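2018-12-04

Finally writing up the open day at the Verkitz tableware works, which I've been meaning to do since October. I went in expecting a gift shop with a short tour attached, and came out two hours after I'd planned to, with clay dust on both knees and a bag of seconds I had no room for.

You start in the clay store, which smells like a riverbank. Then it's up a metal staircase to the casting floor, where the molds sit in long rows and the liquid clay goes in by hose. It looks like heavy cream! The plaster pulls the water out, the extra gets poured off, and what's left is a thin gray shell that will be a pitcher one day. They let us each trim a rim with a damp sponge. Mine went wavy right away, and it went back in the scrap bucket with plenty of company.

The glaze room was my favorite part. There are 80 colors on the sample wall, all on little numbered tiles, and the powders in the tubs look nothing like them. A dull pink powder fires to deep green, and the one marked Umby (their house brown, in the catalog for ages) starts out nearly white. I could have stayed there all afternoon.

The big kiln holds 3,000 pieces and takes 20 hours to go through a firing. We only got to see it from behind the yellow line, but you could feel the heat on your face – lovely on a cold morning. After that comes sorting, where every plate is tapped and listened to. A good one rings. A cracked one gives a sort of clunk, and once you've heard it you can't miss it.

Practical stuff: take the Catano bus and get off at the second stop after the bridge, by the Hodžić bakery (get the plum rolls, they sell out early). Wear shoes you don't care about. The seconds shop takes cash only, and the oval plates are on the low shelves at the back – I bought 2 and wish I'd bought more.
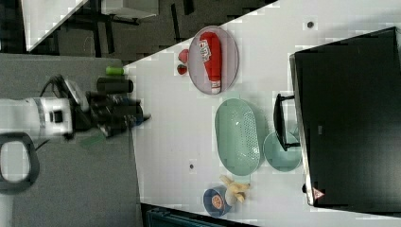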